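## 4. What happened after the deals were announced

I should say up front that this is the part of the paper I enjoyed writing most. Sections 2 and 3 dealt with how we picked the announcements and how we coded them, and that was a lot of spreadsheets. Now we get to the fun question – when two tech companies stand up and say they're going to work together for years, do they?

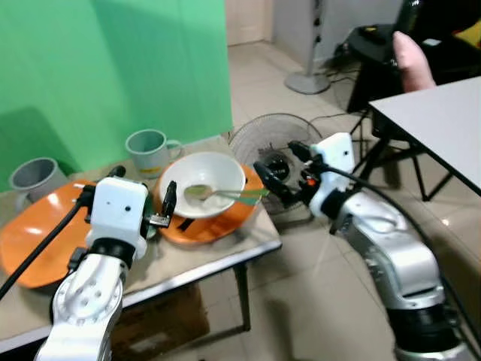
*Figure 3. Two-arm table setup with a white bowl.*

My starting pile was 982 announcements of multi-year supply or development deals between a parts maker and a device maker. Birsen Karabulut and I read every one of them (she took the first half of the alphabet and got all the long ones, sorry Birsen!) and we kept only those where both companies gave a length of time and named at least one kind of product. That left 119. It's a big drop, I know, and it surprised me too. Most of what gets called a multi-year deal in a press release doesn't say how many years, or what will be made, or who pays for what if the thing doesn't ship.

### 4.1 Counting a deal as alive

We needed a rule for when a deal is still going. Companies love to announce a beginning and they hardly ever announce an end, so you can't just wait for the second press release. I tried three different rules before settling on one. My first idea was to treat a deal as alive as long as either company mentioned the other in a quarterly report. That was hopeless. Firms copy the same paragraph forward from one report to the next, and I found partners still being thanked long after their product lines had been sold off.

The rule we ended up with is simple. A deal is alive in a given quarter if a product covered by it was on sale, or if either company put out new technical documents for it. If neither happened for four quarters in a row, we marked the deal as dead and dated its death to the first of those four quarters. Doğukan Yaman argued for two quarters instead of four, and he has a point, because phone parts move fast. I reran everything with his version and the order of the results in Section 4.3 stays the same, though every curve gets a bit steeper.

### 4.2 The Vimaseck and Plakero case

Let me walk through one deal in detail, because averages hide a lot. Vimaseck makes low-power chips for handheld devices. Plakero sells rugged tablets, mostly to warehouses and delivery companies. They announced a four-year agreement with a shared logo, a joint lab and a promise that the first tablet would be on sale within 90 days.

The tablet did go on sale, on day 88, and I remember being impressed when I checked the date. Then I looked at where it went on sale. There was one reseller, Mallside, and the first run was 500 units. A normal Plakero launch in the same period went out through a dozen resellers at once. So the promise was kept to the letter, and our rule in 4.1 counts the deal as alive and healthy, but I'd have a hard time telling you this was what people pictured when they read the announcement.

What came next is more interesting, I think. Toprak, a smaller storage company, had been supplying flash memory to Plakero without any announcement at all – no logo, no lab, just purchase orders. When Vimaseck's second chip slipped by two quarters, Plakero went ahead with a tablet built on an older chip and a new Toprak drive. That tablet outsold the joint one. By the third year the Vimaseck deal was dead under our rule, and Toprak was in every product Plakero made.

I talked with people at two of the three companies, and they asked me to keep their names out of it. One engineer told me the joint lab was "a room with two badges on the door." Another said the lab was where the power management problems finally got sorted out, and that without it the older chip would never have worked as well as it did. I believe both of them. I don't have a way to put the second kind of benefit into the numbers, and I'd love for somebody with better access to try.

### 4.3 What the rest of the sample says

Going back to the full set, there are a few patterns that I'm fairly comfortable with.

Deals that name a specific product last longer than deals that name a category. If the release says "a tablet for cold storage work," you can expect it to outlive one that says "next-generation mobile devices." This holds when we control for the size of both companies, and it holds when we drop the early years.

Deals that follow an earlier purchase relationship also last longer. Half of me wants to say "well, of course," but it wasn't obvious to us going in. Birsen's guess was that companies with a history would be more willing to walk away, having less to prove. The data went the other way, and she was a good sport about it.

The size of the announced investment doesn't seem to matter much. We tried it as a raw amount, as a share of revenue and as a simple yes or no for whether a number was given. Only the last one did anything, and the effect was small enough that I wouldn't build a theory on it. I'd guess that giving a number mostly tells you a lawyer has read the draft.

### 4.4 Some things that bother me

Our sample leans heavily on companies that put out releases in English. Doğukan went through a set of Turkish-language announcements to see how different they looked, and his short answer was that they were more specific about products and vaguer about time. Under our selection rule many of those would have been thrown out, so the 119 deals probably tilt toward a certain style of corporate writing.

There's also the buyout problem. When one partner buys the other, is the deal dead or is it the biggest success in the table? We took those cases out and report them separately in Appendix B. I went back and forth on this for weeks. Leaving them in as successes makes storage look like the best field of all, mainly because so many small flash companies got bought by their own customers. Leaving them in as failures makes storage look terrible. Neither version felt fair, and readers who disagree with the choice can use the coding sheet to put them back either way.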